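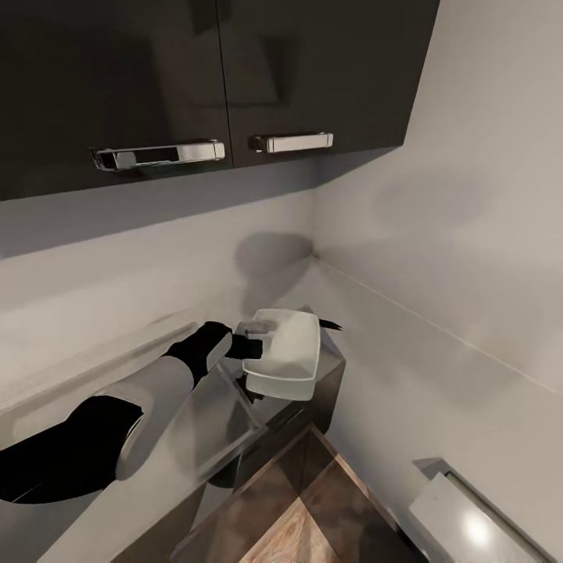 The long way to a good loaf

By Drita Pavlović
Friday, April 3, 2020

563 shares | 40 comments

My starter is called Ibrahim, after the street where I was living when a neighbour handed me a jar of grey goo and told me to feed it. I killed the first lot within a fortnight. The second lot is still going, and I'm hopelessly fond of it.

Sourdough has a reputation for being fussy, and I suppose it can be, but I've come to think the fuss is half the fun. You stir flour and water together, you leave it on the bench, and wild yeast gets to work! The first time mine doubled I called my sister into the kitchen to look (she was very polite about it).

I baked my way through February trying to settle on a flour. Plain white gave me height, wholemeal gave me flavour, and a bag of stoneground rye from the Grokaditz mill gave me a brick — a delicious brick, mind you, sliced thin with butter and a bit of smoked trout. These days I use mostly white with a handful of rye thrown in, and I let the dough sit in the fridge overnight so the sour notes have time to come up.

Audrey-Anne Beaudoin has been running the ovens at Grodudell, a bakery with room for eight customers if they all breathe in, for longer than I've been baking. Her advice was to stop watching the clock. "Your kitchen is colder than mine," she told me. "Poke the dough. If it springs back slowly, it's ready."

So I poke the dough. On cool days it wants most of the afternoon, and in a heat wave it can get away from you while you're hanging out the washing. I've had flat loaves, lopsided loaves and one with a hole you could have parked a mouse in. We ate every one of them, toasted, with far too much honey.

Next on my list is a fruit loaf, with figs and a little orange zest. Ibrahim had his breakfast this morning and I'll be mixing after lunch.

Contact us | © 2020 Rolter Magazine | Back to top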